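Print | E-mail

Re: wrist-only grasp success labels

ykcai
We labeled grasp outcomes on 553 trials from wrist views only. The classifier disagreed with the load cell on 41. Most were box grasps with the thumb opposed to four fingers. 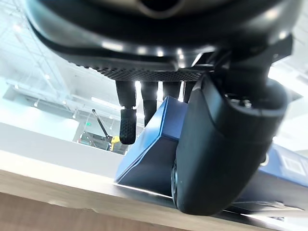

Two annotators, no access to force data. Ties went to "fail".

lambert_k
Breaking ties that way biases the rate downward. Drop them and rerun.

ykcai
Dropping them removes the hard occlusions. I'd rather keep the bias and report it.

vondracek
Agree with Kieran. Also, was the split by object or by trial?

ykcai
By trial. Object split is running, 5 folds.

Print | E-mail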